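Two Arms, One Job

Rallent is a robot kit from a company called Trerkance. It has two arms, and each arm has a gripper at the end that works like a finger and thumb. The kit costs $1,520.

The arms are fixed to a metal rail. Motors bend them at the joints, a bit like your elbows and wrists.

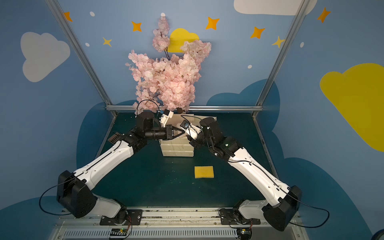
The two arms meet over the table, near a yellow sponge.

Some jobs need two hands. Try lifting a big box with just one! A robot has the same problem, so both arms have to work as a team – one on each side.
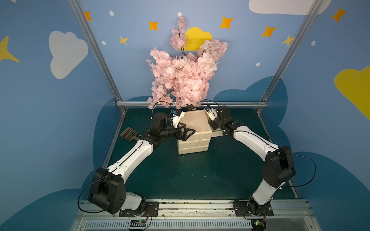 Each gripper is against one side of the top block, under the pink blossoms.

Schools can borrow a Rallent kit from the Fultcombe library. A grown-up has to sign for it.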